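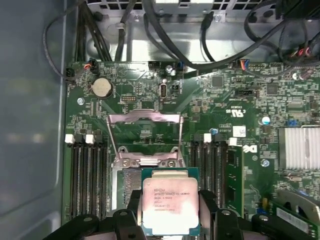
30/07/2018

Group sync between Drurkora and the Laleck directory, second attempt.

Ran the import on staging at 900 accounts a batch. Almost 3,000 went through, then it stopped dead with "unexpected value", which narrows it down to everything.

Found it after lunch. 13 people have a trailing space in their department name. Drurkora trims it, Laleck doesn't, so each of them belongs to a group that both exists and doesn't. All 13 sit under Dresumberg, where somebody pasted the list out of a spreadsheet in March. I have seen the spreadsheet. It has merged cells.

Fixed the names by hand and reran from the failed batch. Clean, apart from a pile of 400 errors for leavers, who have no email address and shouldn't be in the export anyway. Ulises Palomino says Cordier promised a filter for that. Asked him when. He laughed – so I'm writing our own.

To do:
trim on our side before sending
skip anyone with an end date
ask Ulises who still has edit rights on the Dresumberg list
put the batch size in the config file, it's typed into the script in two places and they don't agree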